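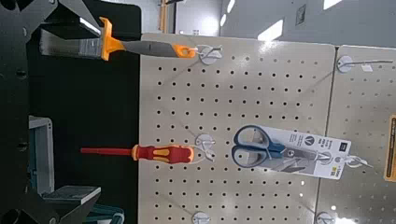
How many demonstrations do you need before a policy can take a tool off a pegboard hook without bending the hook?

Fewer than we collected. On our board, 579 well-chosen ones did as well as the full 2000, and the 579 were easier on the hooks.

On 13 November 2024, Citlali Villalobos wrote:

> I read the Kendside note on trimming demonstrations and I have two complaints. First, "well-chosen" is carrying a lot of weight. Chosen how? If a person sat and picked the pretty ones, that's a hobby and I can't run it on our data. Second, you report success over 80 trials and say the small set "matches" the big one. Matches on what? We tried throwing out slow demos at Erkeleck last May and got a policy that was very quick and very wrong.
>
> Also, did you train on hanging items only, or were there bin picks mixed in?

Citlali,

Fair on both counts, and I'm sorry about "well-chosen." It was late and the note had a page limit.

The choosing is done by a script. For each demonstration we look at the stretch between the fingers closing and the item clearing the tip of the wire. During that stretch the motion ought to follow the wire outward. We fit a line to the path of the fingertips, measure how far the path wanders off it, and keep the demo if the wander is under a threshold. That's the whole method. Zepeda wanted to call it something with an acronym and I held out.

Speed doesn't enter into it, which may be where you and I part ways. Some of our slowest demos survive the cut. A person who creeps straight out along the wire is teaching something useful. A person who yanks upward and gets away with it is teaching the policy to yank upward, and the policy is a very attentive student.

What the trimming helps most is the carded stuff. Take scissors on a retail card: the card hangs by a tab, and the tab has opinions. A screwdriver or a paintbrush hung by the end of its handle forgives a sloppy exit. A cardboard tab tears. Most of what the script threw out was sloppy exits on handles, so the full set was mainly a large library of bad habits that happened to work.

On "matches," you've caught me being vague. Each policy got 80 trials, same start poses, same items. The success counts were 2 apart, in favor of the big set. I don't think that gap means anything, and I'd be saying so with less confidence if it went the other way. We did not test on items outside the training list, so please don't quote me on that.

Hanging items only, no bin picks. Empty hooks stayed in view during collection and we made no attempt to hide them. The policy trained on everything does sometimes reach for a bare wire with great determination. The trimmed one does it too – the filter looks at exits, so it has nothing to say about poor choices made earlier.

One thing I'd like from you, if the Erkeleck demos still exist: could you run the filter on them? You need fingertip positions and the gripper state, nothing else. The threshold will be wrong for your hooks. It was wrong for ours until we plotted the wander and cut at the dip between the two humps. If you have no dip, tell me, since the method then has a problem and I'd rather hear it here than from a reviewer.

I've put the script in the Lolberg folder. The comments are in two languages and neither is polite.

Berenice Manríquez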